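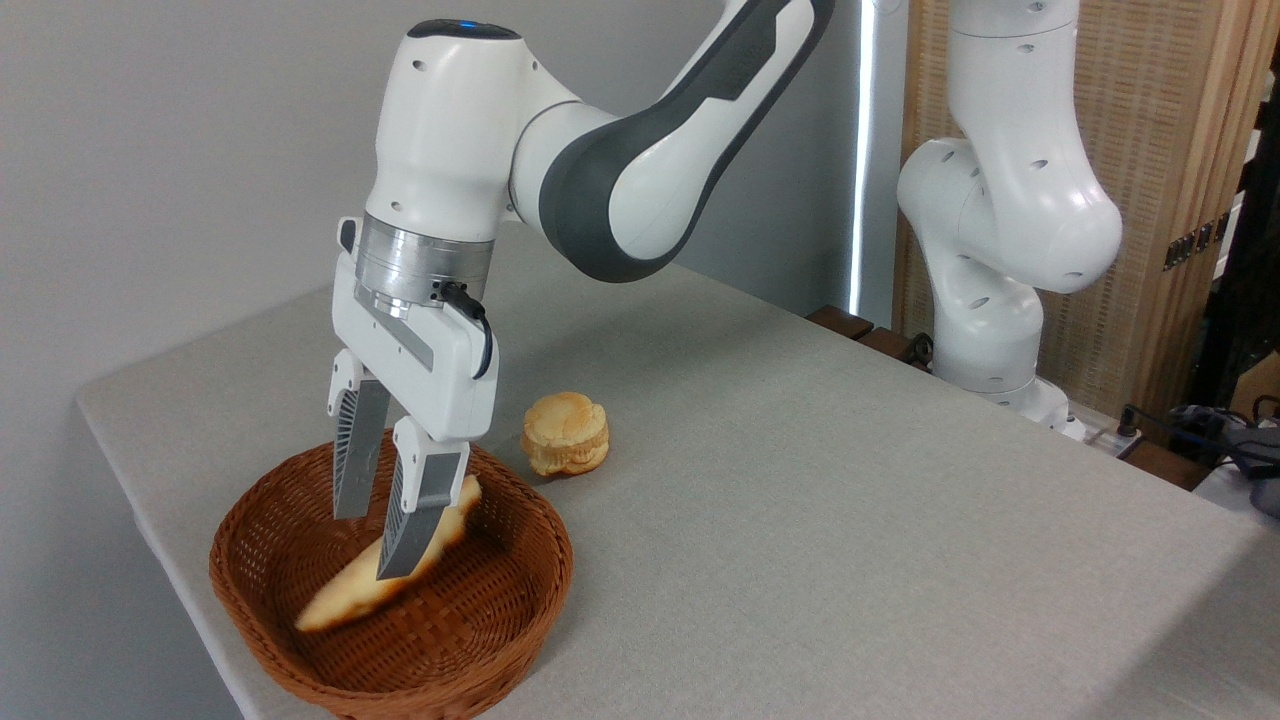
Robot cell budgeting is the practice of estimating, justifying and then re-estimating the cost of a small automated work area, usually one built around one or two robotic arms. It covers the purchase of equipment and its installation, along with a large group of items that were left off the first spreadsheet. The term is used mainly by small manufacturers, bakeries, packing firms and teaching workshops. Larger companies do the same thing and call it capital planning.

Background

Early guides to the subject treated the arm as the budget and everything else as rounding. The approach was popular with people who sold arms. Yao-tsung Tang's handbook for the Prudwood training workshops broke with it by listing the arm on page 13, after tables, power, cabling, floor space and lunch. Tang's order has been widely copied, although most copies drop lunch.

Cost categories

A typical plan separates fixed costs from handling costs. Fixed costs include the arm, its controller, the mounting and the table. Handling costs cover whatever touches the product, and they are harder to predict. Bread and pastry are a common case in the literature. A croissant has a shape that no drawing can be held to, and a gripper chosen from a catalog of neat metal cylinders may have views of its own about crust. 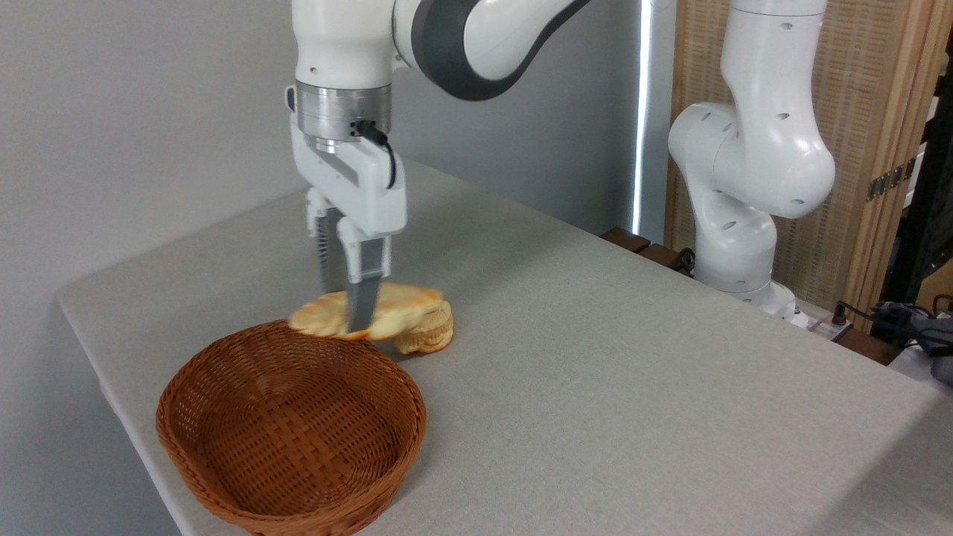 For this reason planners usually set aside money for more than one type of fingertip. The Vandenberghe method, named after the consultancy that charges for it, puts this reserve at 2,000 dollars per arm and treats any unspent portion as an accounting error. Test stock is budgeted separately. In a bakery trial it consists of rolls, slices and pastries bought in quantity, and the line tends to be approved without discussion.

Cables form a category of their own. Annick Aubert, who reviewed small installations for the equipment lender Getirberg, recommended taking the cable estimate and doubling it, then asking where the cables would go. Her 2 rules for approval were that the answer to this question be given in writing, and that it not be "behind the table."

One arm or two

The second arm is the most disputed item in most plans. Supporters point to tasks that need a holder and a placer, such as steadying a basket while it is filled. Skeptics note that a second arm also needs its own mounting, maintenance and training hours, and that it draws these whether or not it has been given anything to do. Aubert suggested costing the second arm by the hour of planned use, a calculation that several applicants asked to have removed from their files.

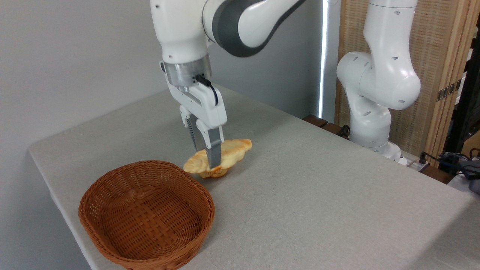 Handling trial with a croissant, a wicker basket and two arms.

Leasing and used equipment

Leasing spreads the cost of a cell over its working life and is often chosen by firms unsure how long that will be. Ronon, a regional dealer, offers a trial lease with a deposit of about 3,000 dollars, refundable against purchase. Used arms are cheaper, though the price seldom includes the gripper, and the paperwork may describe a different arm.

Timing

Orders placed in August are traditionally late. Planners who know this order in the spring and are late for other reasons.

See also
Depreciation
End effector
Pilot project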